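Février, sept heures moins le quart

Mal dormi. La chaudière s'est remise à claquer vers trois heures et je suis resté à l'écouter jusqu'à ce qu'il fasse moins noir. Café, tartine, le reste de confiture d'orange amère. Il a gelé sur le toit du garage mais la rue est sèche.

Réunion hier soir chez Pei-shan pour la chorale. On garde le programme de Pâques, sauf la pièce de Ferdinand Ruchti, que les ténors n'arrivent pas à tenir. Ferdinand l'a pris correctement. Il a dit qu'il la transposerait d'un ton et qu'on en reparlerait en automne. Je pense qu'il était vexé, il est parti sans finir son thé. Je lui écrirai un mot dans la semaine. La pièce est belle, surtout le milieu, quand les altos restent seules sur leur note et que les basses reviennent par en dessous. Nous ne la travaillons pas assez. Deux répétitions par mois, c'est trop peu pour ce genre d'écriture, et la moitié du temps passe à installer les chaises.

J'ai repris ma partie ce matin avant de m'habiller. Le si bémol de la page quatre est toujours bas. Je l'entends en le chantant et je n'arrive pas à le corriger. Nilmini me conseille de penser la note avant de prendre l'air. J'ai essayé, c'est un peu mieux quand je suis debout.
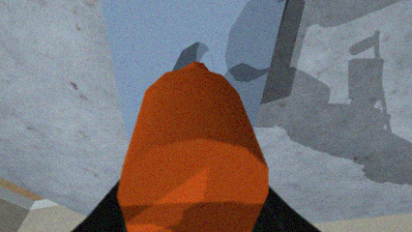 *De l'orange, vu de près.*

Onze heures

Allé à pied jusqu'à Clalach pour rendre les partitions. La bibliothèque musicale n'ouvre plus que le matin. Darmawan Hidayat était au comptoir, il m'a fait signer le registre et il a retrouvé, sans que je le demande, le recueil de motets que je cherchais depuis Noël. Il était rangé avec les méthodes d'accordéon. Je l'ai emprunté pour un mois. La reliure est cassée et quelqu'un a noté les respirations au crayon rouge, très appuyé, on les voit à travers la page. Ce ne sont pas de mauvaises respirations. J'en reprendrai plusieurs.

En rentrant je me suis arrêté au marché. Poireaux, un céleri, du fromage de brebis. Le poissonnier n'était pas là. Croisé Anjani Lumbantobing devant la boulangerie, elle cherche une place dans un chœur depuis qu'elle a quitté Sotelo. Elle est alto, elle lit bien. Je lui ai proposé de venir à la prochaine répétition. Elle a demandé s'il y avait une audition, j'ai dit que non, qu'il fallait seulement aimer attendre les ténors. Elle a ri et elle a noté l'adresse sur le dos de son ticket.

J'aurais dû demander à Pei-shan d'abord. Je l'ai appelée en arrivant. Elle est d'accord, elle dit même qu'il nous manque deux altos depuis le départ des sœurs Flirken, et qu'elle allait mettre une annonce.

Seize heures

Soupe aux poireaux à midi, puis une heure au piano. Le déchiffrage du premier motet avance lentement. Les entrées sont rapprochées, chaque voix reprend le thème alors que la précédente n'a pas fini de le dire, et sur un clavier, avec mes dix doigts raides, ça devient une bouillie. J'ai fini par chanter le ténor en jouant seulement la basse. On comprend tout de suite mieux. C'est écrit pour être chanté dans une pièce qui résonne, et le salon ne résonne pas du tout, avec le tapis et les rideaux.

Il y a eu un temps où j'aurais déchiffré ça en une soirée. Je le note sans me plaindre. Je lis moins vite mais j'entends mieux ce que je lis, et je m'arrête plus volontiers sur une mesure. Mesure huit, par exemple, un frottement entre soprano et ténor que j'aurais pris autrefois pour une faute de copie. Je l'ai rejouée plusieurs fois. Il faut le garder tel quel.

L'accordeur doit passer avant la fin du mois. Le la du médium bouge depuis que j'ai déplacé le piano du mur. Penser à libérer le passage et à enlever les livres du couvercle. 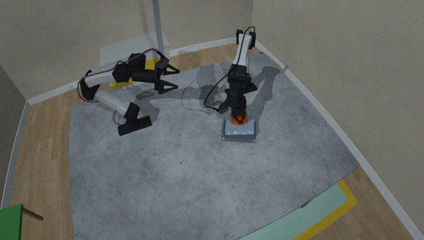

*Deux bras sur un tapis gris, vue d'en haut.*

Vingt et une heures

Nilmini Barua a téléphoné au moment où je mettais l'eau à chauffer. Elle a trouvé une salle pour le concert, l'ancienne chapelle de Bramora, froide mais avec une bonne acoustique. La location est raisonnable si nous apportons nos chaises. Il faudra prévenir tout le monde de s'habiller chaudement, et placer les basses loin de la porte, qui ferme mal. Elle voudrait y faire un essai avant de signer, à quatre ou cinq, une voix par partie. J'ai dit que j'irais.

Relu ensuite le mot que j'avais commencé pour Ferdinand. Trop long, trop d'excuses. J'ai recommencé en quelques lignes : que la pièce me plaît, que le milieu surtout est réussi, que je voudrais la travailler avec lui avant l'été s'il en a envie. Je posterai ça demain en allant chercher le pain.

La chaudière se tait pour l'instant. Il reste de la soupe. Recopier les respirations au rouge demain, et rappeler le chauffagiste.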